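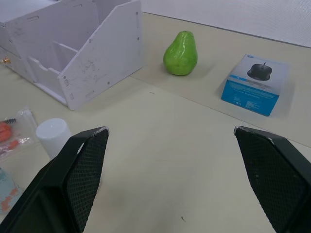 Vanity organizer layout: drawers vs. open tray

koretti_bench
Starting a thread on layout for a small white vanity organizer: mirror at the back, lidded compartment under it, two stacked drawers with gold knobs, open tray section to the right. Footprint matters more to me than looks. I have 11 inches of table depth and two sponges, one set of brushes and two small bottles to place. My first plan was everything in the drawers.

gokent94
Drawers are wrong for bottles. They are shallow, and a bottle lying on its side will leak at the cap sooner or later. Stand bottles upright in the tray, near the front, labels out. Leave the new brushes in their packet until the rest is placed.
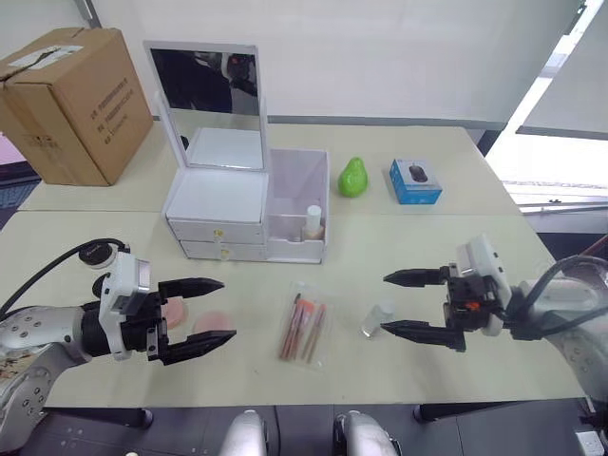
Where should round sponges go?
In the upper drawer, but only once they are fully dry. A damp sponge in a closed drawer grows mold.

slotted_tab
Disagree on the drawer. I kept sponges in one through November and threw both out. Open air on the table, flat, then into a vented cup.

gokent94
Did you let them dry first? Mine get 20 hours on a rack. No problem so far.

slotted_tab
Overnight. So less than that, granted. I still prefer the cup.

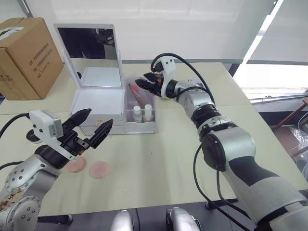
Brushes and bottles in the clear section, mirror lid up.

koretti_bench
Brushes handle down, leaning toward the back corner, worked better than laying them flat. The bottles stay in the front compartment so they can be lifted without touching the bristles. Remaining issue is the side panel. It flexes when I slide the unit back to the wall.
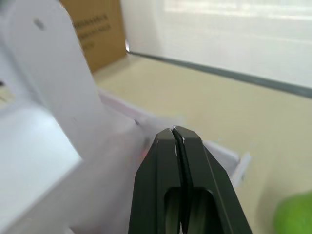
I have checked the tabs on that side and they are seated. A strip of felt under the base reduced the drag, and the flex is now small enough to ignore. I will not glue it, as I want to be able to take the panels apart for cleaning.

slotted_tab
Agree on no glue. Lift it instead of sliding it and skip the felt.

Comments

arango962: Handle down is fine for dry brushes. Washed ones should dry flat first or water runs into the ferrule.

tray_side: Mine has the same drawers. The upper one sticks if the lower one is open.

gokent94: Still in favor of the drawer for sponges.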